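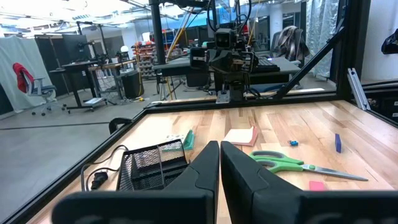

Both fingers back on, with the desk organiser and the green-handled scissors waiting on the table.

Home | Machines | Gallery | Workshop notes | Contact

Looking after the Ross cell at Gositz

Welcome to our little gallery page, and thank you for stopping by! The cell we call Ross has lived here at Gositz since May, and we have grown very fond of it (perhaps more than one should of a table and a pair of arms). It came to us through Jadumeck, and it does its daily sorting of desk bits and bobs without much complaint, provided we look after the gripper fingers properly.

We take the fingers off after every 216 hours of running, wipe down the faces, look along the ridges for wear and then put them back with fresh screws. After that comes the part I like best, which is bringing the fingers slowly together over the table and checking that the gap stays even all the way up. The arm on the far rail gets the same treatment, and its cables are gone over by hand from the base to the wrist – a slow job, but a pleasant one with the radio on.

The log stood at almost 1296 hours at the last service, on 2019-06-27.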